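### 3.2 Where the sorting gets done

Most writing on household and workshop sorting treats the room as a box the work happens to be in. Halás, in his Siltmont study, gives the walls one footnote and spends it on paint. We collected 236 sorting sessions for the Plondonberg survey, and the room kept turning up in them, usually as an excuse. Figure 1 shows the arrangement we came to call the block: two containers set edge to edge on a table pushed up against brick, so that the worker faces a wall and has very little else to look at.

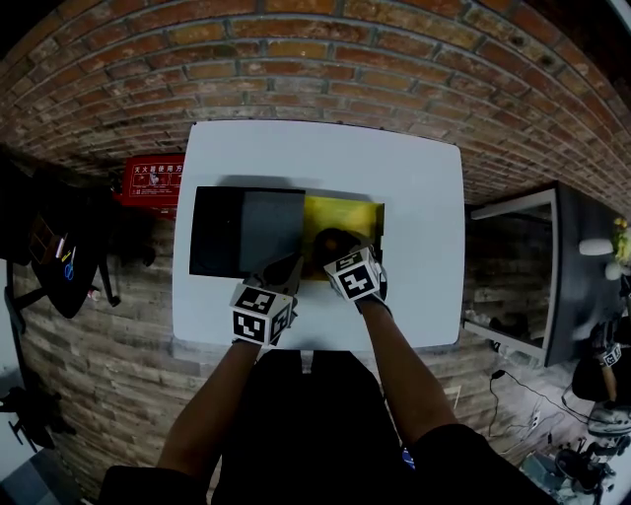

*Figure 1. A black box and a shallow yellow tray placed side by side, with a dark rounded object in hand at the tray.*

Why put the containers edge to edge when there is table to spare? A gap between two containers is, for practical purposes, a third container, and small things move into it at once.

Our participants were firm on this point, and firmer still about which container belonged on the left. Hrnčiar (the second author, and left-handed) holds that the matter is one of habit. The remaining 17 members of the panel hold that it is one of decency. We recorded both positions and moved the tray when asked.

The wall was harder to dismiss. Exposed brick is widely praised by people who do not have to dust it, and the Vávra guidelines recommend it for "character," a quantity they leave unmeasured. Our own interest was in where people look when they pause. Facing brick, they tended to follow a course of it sideways, lose their place, and come back to the table.
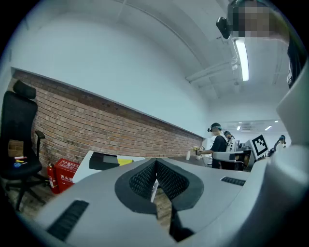 Pauses of this kind were short and did no visible harm to the sorting, though they did lengthen the notes. We coded them as rest. Halás would code them as idleness, and the difference between his totals and ours is largely a difference in manners.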